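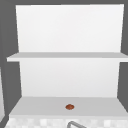 Jusirel: The Salt Crown, Collector's Box (Amano Home Video)

In stock. Ships in a rigid mailer. Limited to 400 boxes, no second run planned.

The complete fantasy epic on disc, finally. Long cut, theatrical cut, and all the stuff that got left on the floor. If you only know the streaming version you have not seen the siege properly. Different film. The grade is warmer, the sound is huge, and the bridge sequence plays in one piece like it was meant to.

What's in the box

3 discs, region free
48-page booklet, color, stapled (not glued, we asked)
Fold-out map of the river kingdom of Clela
Reversible sleeve, original poster art on the inside
Slipcase, matte, heavy card

The film, quick version

Two cousins, one throne, a river that changes course every generation and takes the border with it. The older cousin gets the crown, the younger one gets the army. Goes about as well as you'd think. Directed by Mayu Honda, who wrote the Clela stories as prose years before anybody gave her a camera crew. Big battle scenes, yes, but people come back for the court stuff. The dinner with the salt bowls. The blind aunt.

No plot spoilers past this point, the booklet has plenty so read it after.

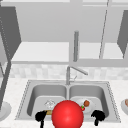 Disc one is the long cut. Same story, more room. The ferrymen get their own thread and the ending lands a lot harder because of it. Disc two is the theatrical cut with the commentary track, director and editor together, chatty, a bit of arguing over the coronation. Disc three is extras only.

Extras

Deleted scenes, almost 30 minutes, finished sound on most of them. A couple still have rough effects, you'll spot which
Making the flood: miniatures, tanks, a lot of mud
Costume tests, silent, with text notes
Storyboard to screen for the night raid
Honda on the wider world of Clela
Trailers, incl. the teaser that gave away the wedding

Subtitles are English and Spanish on both cuts. Commentary has English only. Extras are subtitled except the costume tests, no talking in those anyway.

Is it the whole story?

Get this one a lot. No. The movie covers one war in the history of the place. The prose stories go back much further, to the founding of the river temple and the first queen, and there is an animated series in developement that picks up with the ferry families. None of that is in the box. The booklet has a family tree though, goes further back than the film does, and the names in gray are the ones who haven't turned up on screen yet. Fans have been squinting at it already.

Do I need to read anything first? No. Start with either cut. We'd say theatrical first, long cut second, but plenty of customers do it the other way round and are fine.

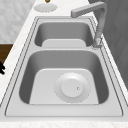
Double-basin sink in a white marble countertop

Picture and sound

New transfer, approved by the director. Widescreen. Surround track plus a plain stereo track for those of us with normal TVs. The stereo is a proper mix, dialog is clear, you won't be riding the remote all through the siege. Old disc had the green tint in the forest scenes. Gone.

Some grain. It was shot on film, it's supposed to be there. Please don't send it back for grain.

Box condition

We inspect every slipcase before it goes out. Small corner dings do happen in the mail, and if yours shows up crushed send a picture of it and the mailer and we'll sort out a swap while we still have boxes. Once they're gone it's refund only. Discs loose in the tray on arrival: usually fine, check for scratches, play them, then tell us.

The map is folded into the back of the booklet. Look there before writing in that it's missing. Really.

Ordering

One box per customer for now. Store pickup at the Humberg shop is free, bring the order email. Preorders have all shipped. Gift wrap is plain brown paper and string, tick the box at checkout. We can't do signed copies, the signed booklets went with the launch screening and there aren't any more.

Returns: sealed boxes only, unless faulty. Keep the shrink wrap on if your not sure.
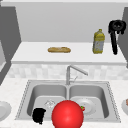

Humberg, 11 Jul 2021

Update on the booklet. First batch has a printing slip in the cast list, the ferryman and the ferryman's brother are swapped. Amano is sending us a corrected card to tuck in. If you already have your box, reply to your order email and we'll mail you the card, no charge. Everything shipped from now on has it inside the front cover. Nothing wrong with the discs.

Also asked: a standalone release of the long cut. Amano says December, single disc, no booklet, no map, regular case. We'll put up a page once there's a price. Box buyers won't get anything new from it, same transfer, same tracks.

Soundtrack on vinyl is a separate item and currently out. Sign up on that page for the restock email, not this one.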